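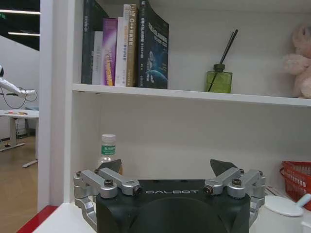
Tuesday, a bit after two. Back on the sourdough starter after a week off, and I owe this notebook a proper catch-up. The jar I call Vondell (the rye one) has been sulking ever since I moved it to the cooler counter, and Joly, the plain white one, is doing great and climbing out of its jar every night. I finally went through my old baking books to see what they say about feeding ratios, and of course they all disagree. Mine don't stand anything like as neatly as six books in a row on a white shelf, by the way, they live in a heap with flour down the spines! One says equal parts starter, flour and water, one says to go heavy on the flour in warm weather, and the oldest one just says to feed it "when it looks hungry." Thanks, book.

So I'm running my own comparison. Both jars got scraped down and started again from 41 grams of ripe starter, same tap water (left out overnight), same shelf by the window. Joly gets fed once a day, Vondell twice. I put a rubber band at the starting line and a strip of tape up the side with marks on it, and I'm writing down how high each one gets and when. It's low tech but it's more than I've ever done before, and I already wish I'd started doing it in February when everything was slow and I was blaming the flour.

First results: Joly doubled by breakfast. Vondell got maybe halfway, then sat there looking like wet cement. It smells good though – sort of apples and wet hay, none of that nail polish smell from last month. I gave it the second feed anyway and it perked up by dinner.
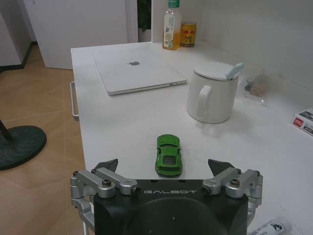 Does a slow starter need more flour or more warmth? Warmth first, at least with mine. Vondell got an afternoon on top of the fridge with exactly the same feed as the day before, and it hit the doubling mark well before I'd finished the dishes. I'd been ready to change the ratio and the flour and the water all in one go, and then I would have learned nothing at all. One change at a time, please, future me. If the fridge top gets too hot when the oven's on, the old cooler with a jar of warm water in it does the same job.

Now the bread. I used the Drolmont flour for this batch because the bag was open and I'm tired of looking at it. It drinks a lot more water than the one I usually buy. For one loaf I went with 468 grams of flour and 9 grams of salt, and I held back a splash of the water to add with the salt, which I'd forgotten I like doing. The dough comes together as a sad lump, you let it sit, and then the salt and that last bit of water get squished in with wet fingers and it goes all slippery and horrible before it turns into dough again. Very satisfying if you've had an annoying morning.

Folds every half hour, four sets. By the third one it was holding its shape in the bowl and I got cocky and left it alone while I answered email, so the fourth one was late. 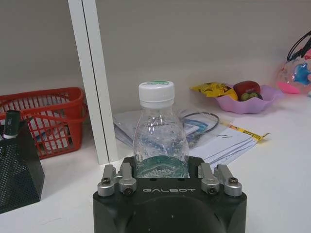

It didn't seem to mind, though. The dough had puffed up nicely around the edges and there were a few big bubbles on top, and when I tipped it out it kept its shape for a good while before relaxing. I shaped it a little too tight (there's a small tear along one side, which I pinched shut and then pretended not to see) and it went into the basket with plenty of rice flour. I am never again skipping the rice flour. The last loaf had to be peeled out like a wet sock.

Overnight in the fridge, then straight into the hot pot the next morning. Lid on for the first part, lid off until it was darker than felt comfortable. I always chicken out on color and then I'm sorry about it, so this time I set a timer and went to fold laundry.

Crust: excellent, crackled like mad while it cooled. Crumb: more open than the last two, still a bit tight along the bottom where the tear was. Flavor is milder than I want. Next time a longer rest in the fridge, or a bigger share of Vondell in the mix now that it's behaving. I'm leaning toward Vondell.

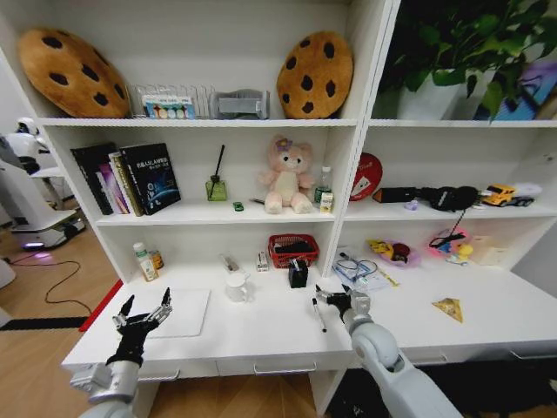

Two cookie cushions, top shelf on the left.

Other bits before I forget. The discard tub is full, 151 grams of it, so crackers tomorrow – same recipe as before but less rosemary, it tasted like a hedge. The scale is drifting again when it's left on for long, so zero it before the salt, always before the salt. Also I need a new bench scraper. The Flarkura one has a nick in the corner that drags through the dough and I keep putting it back in the drawer as if it might heal.

Vondell fed at seven, rubber band moved, lid loose. Check it before bed.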